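Plotevora Working Papers > Housing and Everyday Life > Full text

4. Keys in circulation

4.1 Setting and records

The two housing associations in the study, Nultton and Bisgaard, still use cut metal keys for their shared rooms. Both have looked at electronic locks and put off the decision, mainly on cost. Keys are signed out at the building office and entered in Plusis, the same software that handles rent and repair requests. Each entry gives the apartment number, the key code, the time out and the time back. We had access to entries for some nine months, ending in November, which gave 3157 sign-outs after test entries and obvious doubles were removed.

The record is only as good as the habits of the people filling it in. At Nultton a key handed directly from one tenant to the next was often left under the first tenant's name, so a loan that looks long may be several short ones. Bisgaard closed entries in a batch when the office shut at 4 p.m., and its return times should be read as the latest possible time. For these reasons we do not compare loan lengths between the two associations. The interviews reported in Section 3 are used where the log gives no answer.

4.2 Telling one key from another

Wrong-key returns were the most common complaint from office staff. A tenant would bring back a key, the clerk would hang it on the nearest free hook, and the error came to light when the next person could not open the door. 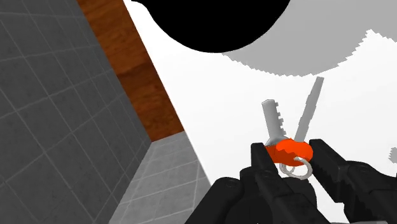 Both offices had tried stamped numbers first, then colored heads. Numbers were exact but slow to read, and older tenants said they did not bother with them. Color was quick, and tenants remembered it for weeks after a loan. Its weakness was the small range of colors that stay distinct in ordinary use. Two orange heads, one darker than the other, as in Figure 1, are easy enough to separate when held side by side and fanned apart. Given only one of them, a tenant has to judge the shade from memory. Blade shape is little help at that point, as most people we interviewed could not describe the teeth on any key they owned, including their own front door key. Clerks did better, though they too checked against the board when unsure.

Nultton later moved to one color per floor, with a stamped number for the room. Staff said this was an improvement. The log does not record wrong-key returns as such, so we cannot put a figure on it.

4.3 Where keys are put down

Tenants were asked to recall the last time they had mislaid a shared key. Few named the street or the bus. Most had put it down inside the room it opened, usually on the first flat surface past the door, and gone out without it. Several doors lock when pulled shut, and the tenant then had to ask for the spare. 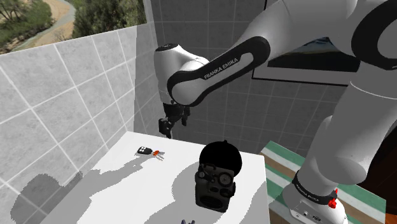

Fixed hooks are the usual advice, and Bisgaard's building manager wanted one beside every inner door. Installation went slowly. Plaster walls were simple, but tile has to be drilled with care and a cracked piece is hard to match, so rooms finished in tile were left until last. In a room laid out like the one in Figure 2, with tiled walls meeting at the corner and a white table close by, the table is the likely place for anything carried in by hand. Adhesive hooks were tried in some rooms and dropped when tenants hung wet coats on them.

A cheaper measure was a long cord on each key, worn around the neck or wrist. Tenants with small children liked it. Others found it awkward and took it off, and the key then went down on the nearest surface, cord and all.

4.4 Limits

Tenants who avoid the shared rooms are missing from the log and nearly absent from the interviews. Some had copies cut privately, which both associations forbid, and those copies leave no trace in the records used here. Section 5 takes up what tenants said about private copies.

Correspondence: Kekeli Addo, via the Plotevora editorial office
© Plotevora Working Papers. Back to top

Reader comments (3)

mw_lettings
We had the same trouble with the 4 p.m. closing entries. Did you ask Bisgaard if they would let tenants scan keys back in themselves?

Tova
Color by floor works until you repaint a floor and everybody expects the keys to match. Ask me how I know.

R. in maintenance
On drilling tile: go through the grout line if the hook is small enough. The hole can be filled later and hardly shows.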